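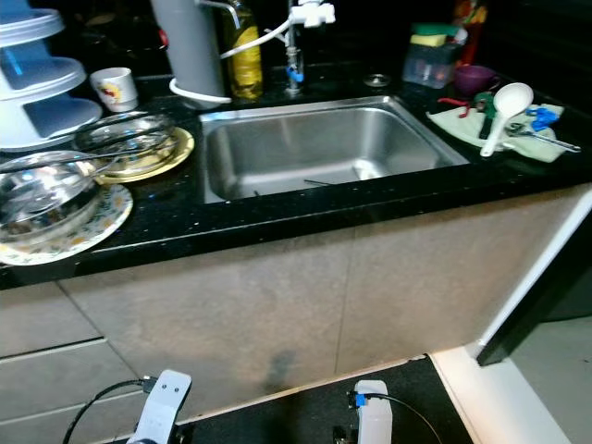
Kitchen runs, August. Tongs across two bowls, left of the sink.

1/ Spent the week on the grasp planner in Poltuvell. Long thin things lying on top of other things were its worst case. It kept merging them with whatever was underneath.

2/ The old segmenter took one depth threshold for the whole counter. Steel bowls reflect, depth drops out, and the mask falls apart at the rim. Senthil Warrier swapped in a per-object threshold and retrained on 2000 crops. 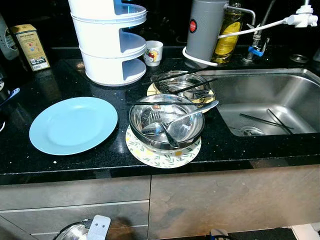
3/ Pick order is now its own module. It builds a graph of what rests on what and plans from the top down. For a stack like the near one, the chopstick across the bowl has to come first, then the fork and spoon, then the bowl, then the leaf-pattern plate.

4/ Planning time is 70 ms with a 32-node cap on the graph. Still open: 3 bugs in the replanner, all to do with stale masks. Elmarie Nkuna has the first one.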